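Why station 7 dropped its arm, and what changes on Saturday 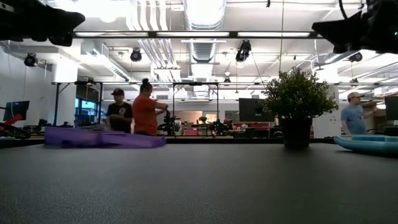
Two readers wrote in before we had finished the write-up. One, signing as Skoltgate night shift, asked why the stop button was pressed and the left arm still came down, and whether the same thing could happen at the other stations. The short answer to the second part is yes, until the brake boards are changed. The first part takes longer.

What happened

In December, during an ordinary tabletop session at station 7, the left arm stopped responding to its operator partway through a reach. The right arm kept working. The operator saw the left gripper hanging still over the table, waited a few seconds, and pressed the stop button on the post, as the station card says to do. Power to both arms went off. The right arm held its position. The left arm dropped until the gripper hit the tabletop.

No one was hurt. The operator's hands were on the controls and the second person at the station was standing behind the line. The gripper had one bent finger and the tabletop has a mark in it. If the second person had been reaching in to reset the objects, which happens many times in a session, this would be a different kind of report.

The station was switched off at the wall and tagged. It stayed off for 20 days.

What the log showed

The controller keeps a running log, and station 7's was copied before anything was restarted. It shows the left arm reporting fault code 1145 well before the stop button was pressed. In the Ferkudex controller manual that code is listed as "brake supply low, joint two." It is a warning and does not stop the arm by itself. It also does not sound the buzzer. It puts one line of yellow text on the status page, and the status page at station 7 was behind another window.

The arms have a brake on each of the larger joints. The brakes are held open by power and close by spring when the power goes. That is why pressing stop should leave an arm where it is. On the left arm, the joint two brake had been getting too little voltage for some time. It was never opening fully, so it was dragging each time the joint moved. The lining wore down. When power was cut, the spring closed the brake on a lining that could no longer hold the weight of the arm with the gripper on it.

The drag also explains the first symptom. The motor was working against the brake, got hot, and the drive limited its current. From the operator's chair that looked like a lost connection. The operator reported it as one, and so did two earlier operators, whose notes we found when we went back through the book. Both of those were closed with "reconnected, OK."

Where the low voltage came from

The brake supply for each arm comes off a small board in the base. On the left arm the board's output connector had a cracked solder joint on one pin. It made contact most of the time. Chiu, who built the harnesses for all the stations, tested the board on the bench and could make the voltage drop by pushing the connector sideways with a pencil.

The harness on that side had been rerouted when the station was moved across the floor last spring. The new route was shorter and left no slack at the base, so each full turn of joint one pulled a little on the connector. The right arm's harness was not touched in the move and its board tested fine.

We checked the rest of the stations after that. There were 3 more harnesses with no slack. None of those boards had cracked yet, but one showed a lighter pull mark on the plastic shell. All have been rerouted with a loop and a clamp.

What we got wrong

The weekly check did not include a brake test. It included a stop button test, and people have understandably taken these to be the same thing. The stop button test is done with the arms parked in their rest position, where they are folded and nearly balanced. A worn brake will pass that every time.

The check sheet came from Jutov with the arms and we used it as supplied. It is a reasonable sheet for an arm mounted upright on a bench with nothing on the end. Our arms carry grippers and spend much of the day stretched out over a table. We should have added to it when the first station was set up.

The third thing is the notes. Three operators described the same fault in the same words, and each entry was treated as new. The book is kept by date, so there was no easy way to see the history of one station without turning back through all of them.

What changes

These apply from Saturday's first shift. Stations that have not been signed off by then stay tagged.

The brake boards at every station are being replaced with the later type, which has a locking connector and a strain relief. Skoltgate stations are first, since they run the most hours.

A loaded brake test is added to the weekly check. Stretch each arm out over the table at half height, place the foam block under the gripper, stand behind the line and press stop. Watch the gripper against the mark on the block. Any movement you can see is a fail. Tag the station and do not try it again to be sure. A second try on a worn brake is how the arm ends up on the table.

Code 1145 now stops the session. The change was made in the station software and tested at one station with the supply turned down by hand. The arm slows, lowers itself to the block height under power and then shuts off. The buzzer sounds. You will not be able to clear it from the chair.

Resetting objects between runs is done with both arms parked. We know this adds time, and we know that on busy days people have been reaching in with the arms still out because the pause seemed long enough. The pause is a software state. It does not hold anything up.

The fault book is now one section per station. Please write what the arm did before you write what you think caused it. "Left arm stopped, right arm fine, base warm" would have been more use to us than "connection dropped," although nobody could be blamed for the second one.

If an arm stops on you

Take your hands off the controls. Tell the other person out loud to stay behind the line. Look at the status page and copy down the code before you do anything else. If an arm is stretched out and the path under it is clear, press stop and let it be. If someone's hands are under the arm, get them out first and then press stop. The old card had this the other way around. The new cards are printed on yellow stock, and the white ones should go in the bin.

Do not push an arm back up by hand after it has dropped. The joint two brake on the damaged arm let go again while it was being lifted out of the station, with the power off and two people holding it. We had expected that and had a strap on it.

Questions we were asked

Several people asked whether the right arm at station 7 can be trusted. It passed the loaded test ten weeks' worth of times in one afternoon, it has a new board, and its brake was opened and measured. Yes.

Someone at Skoltgate asked whether the grippers are too heavy for the arms. They are within the limit given for the arm. They do use up most of the margin, and we have asked for a lighter wrist plate. There is no delivery date.

One person asked if sessions lost during the shutdown will be made up. They will not be added to anyone's schedule. The remaining sessions have been spread over the other stations.

Station 7 is back together with a new left arm and will run with two people and a short task list for its first week. The old arm is on the shelf in the parts room with its brake cover off. Anyone who works at a station is welcome to go and look at the lining. Please leave it tagged, and put the cover screws back in the cup.

Print this item | E-mail this item

Station Notes is sent to all operators and floor staff. Contact: the newsletter desk, parts room extension. Copyright Station Notes. Back to top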